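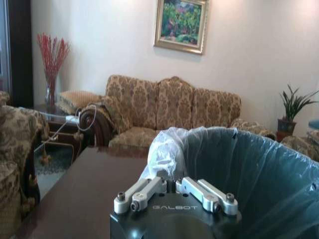 # Gandance reading lounge opens again in October

The lounge on the ground floor of Gandance House will open again to residents in October, after a repair of the floor and a full cleaning. The work cost 2,000 pounds and was done by the local firm Filetti.

The old furniture stays. Residents were asked in the summer if they would like a new set, and most of them preferred to keep the patterned sofa and the dark wooden table. The cover of the sofa was cleaned by Alvarado, a family business from the next street, and the table received a new coat of polish.

"People are used to this sofa -- they read on it and sometimes they sleep on it," said Aled Jarman, who manages the house. "I did not want to be the man who sent it away."

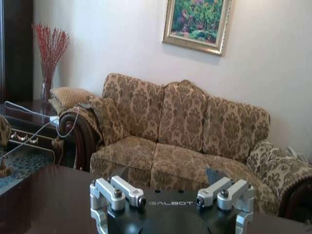
*The sofa and the table in the lounge at Gandance House.*

There is one new rule. Cups and paper plates must go in the bin before people leave, and the bin bag will be changed every evening. Last winter the residents often complained that rubbish was left on the table for days.

The lounge will be open from 10 in the morning. Books can be borrowed for 2 weeks, and those who wish to give books may bring them to Mr Jarman's office -- but no magazines, please, as the shelves are already full.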